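How to apply for a Gavenwood bursary
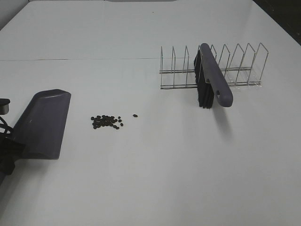 A grey dustpan on a white tabletop.

The Gavenwood bursary pays $1,000 toward tuition, books or rent for students in their first or second year of a college program. You don't need top marks, but you do need to show what your year costs and how you plan to cover it. Set aside an evening for the form and another for the letter.

Before you start

Have these ready as PDF files:
- your enrolment letter for the current year
- your most recent notice of assessment, or a parent's if you are under 19
- proof of rent or a signed note from whoever you live with
- the name and email of one referee

Step 1. Work out your shortfall

Add up tuition, fees, books, rent, food and transit for the school year. Subtract savings, wages, loans and any other awards. The form asks for the difference as a single figure. One of last year's applicants, Ha-rang Yeom, came out at $2,189 and attached a one-page budget to show how she got there. Do the same, even though the form calls it optional.

Step 2. Ask your referee early

A teacher, coach or manager is fine. Family members are not accepted. The referee gets a link by email and has nine days to answer, and the link often lands in the junk folder, so check with them.

Step 3. Write the letter

Keep it to one page. Say what you are studying, what changed in your finances if anything did, and what the money would pay for. Plain numbers help - "my bus pass and two textbooks" is better than a paragraph about your goals.

Step 4. Submit

Applications close at the end of August. Save a copy of the confirmation page. If your hours at work change after you apply, email Hina Butt in the awards office with the new figure. Results go out six weeks after closing, and the money is paid to your student account first.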